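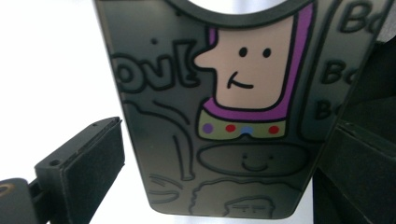 Getting marker lines off a plastic door hanger without wrecking the print

Asked by Rokeya Dissanayake

My nephew has one of those plastic hangers with cartoon characters all over it, and last Tuesday he decided it needed his name on it. In permanent marker. Twice! He now hates how it looks and wants it gone before school starts back in September. I've tried dish soap and a baby wipe and got nowhere. I'm scared to use anything stronger in case the drawings come off too. Any ideas?

Jussara Lins

Rubbing alcohol on a cotton swab, but test the back first, down near the bottom where it won't show. If the swab picks up any of the print color, stop right there. If it's clean, go over the marker in tiny strokes and keep switching to a fresh swab (I went through 13 on a lunchbox once, so have a pile ready). Don't pour it on and don't scrub in circles, you'll just spread the ink around. Wipe with plain water after and let it dry before you decide if it needs another round.

One more thing, if the marker goes right over a printed line, I'd leave that bit alone. Printed stuff on plastic can be pretty thin and alcohol doesn't care which ink it's eating.

zadov43

toothpaste. the white kind not gel. worked on my fridge

Peko

I would not do toothpaste on anything shiny, it's gritty and I dulled a whole phone case that way. What Jussara said. Or trace over the marker with a dry erase marker and wipe it off right away, that got most of it for me on a plastic binder, though I still had a faint shadow where the letters were.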